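What I Wish I'd Budgeted For Before Buying a Robot Arm

I've had a small arm in my workshop since May, and people keep asking me what one costs. My stock answer is that the arm is the easy number! It's everything around it that eats your money, so here are my tips for anybody pricing one up for a garage, a pantry project or a little packing corner.

Start with the table. I set aside 2000 dollars for "extras" and figured that was generous (ha). My first stand was a folding table from a yard sale in Trilville, and it wobbled every time the arm swung around. I ended up buying a heavy steel bench from Azevedo, secondhand, and it was money well spent. Measure your reach first, then buy the bench, and leave yourself a hand's width all the way around.
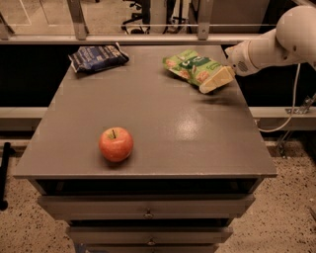

Grippers are where I'd tell you to slow down and shop. Most sellers quote the arm with one basic gripper, and you won't know if it suits you until you've made a list of what you want to handle. Write down the real stuff from your own shelves, and mix it up. An apple and a couple of snack bags make a great shopping test, with one round thing that can roll and crinkly packs that give you an awkward shape to get hold of. Ask the seller to try yours, on video if you can't get there. Plesard charged me 69 dollars for a set of soft fingertips, and I'd buy those again before any fancy add-on.

Cables next. Leave slack for the full swing and put a line in the budget for clips and sleeves. Mine came to 32 dollars at the hardware store in Clavcombe, and I went back twice. If you're choosing between two tops for your bench, go for the duller one. A shiny surface throws glare under a ceiling light, and if you add a camera later you'll be fussing with lamps all Sunday.

A few smaller things for the list:

Get the delivery time in writing. I was told up to 14 weeks and planned my whole spring around a shorter guess.

Price the spare parts before you order, especially fingertips and fuses.

Drawers under the work surface are worth paying extra for. Tools, tape, the manual, all within reach.

Ask what the software costs in the second year. My seller was a bit vague on that one, so I got them to put it on the quote.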